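Home | Flights | Airport Guide | Travel Tips | Contact

How to make a tight connection at Plillunham Airport

Plillunham has one main terminal and a smaller pier for regional flights, joined by a walkway and a shuttle bus. Most missed connections happen between the two. If your layover is under 90 minutes, follow the steps below.

1. Check which side you land on. Gates 1 to 27 are in the main terminal. Regional flights, including all Zatau services, use the pier.

2. Get both boarding passes before you leave home. If the second one will not load in the app, ask for it at the check-in desk. The transfer desk at Plillunham closes at 9 p.m. and the line is long on Thursday evenings.

3. Look at your bag tag. It should show your final airport. If it shows Plillunham, you will have to collect the bag and check it again, and you should allow another 40 minutes.

4. Pack medicine, chargers and one change of clothes in your carry-on. A delayed bag usually comes on the next flight, but on some routes that is the following day.

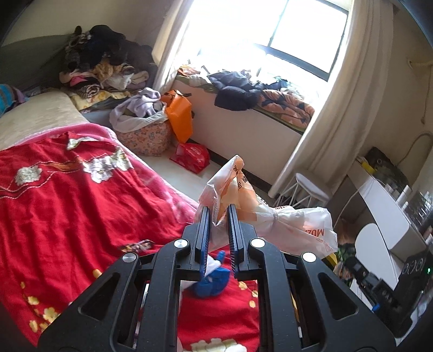
5. When you land, follow the yellow signs for Flight Connections. Do not follow Arrivals - once you pass the exit doors you have to go through security again.

6. Choose the walkway or the bus. The walkway is 840 meters long and has moving belts for part of the way. The bus leaves every 12 minutes from the stop beside Gate 4. If you have just missed one, walk.

7. Go straight to your gate. The Cirillo coffee stand at the pier is open until the last departure, so food can wait until you have seen the gate number on the screen.

If you miss the flight

Go to the airline desk, not the information desk. On a single ticket the airline should rebook you. With two separate tickets you will probably have to buy a new seat - the July fare to Druditz was 244 dollars one way at the counter. Keep your receipts for meals and hotels.

Written by Cinzia Zanetti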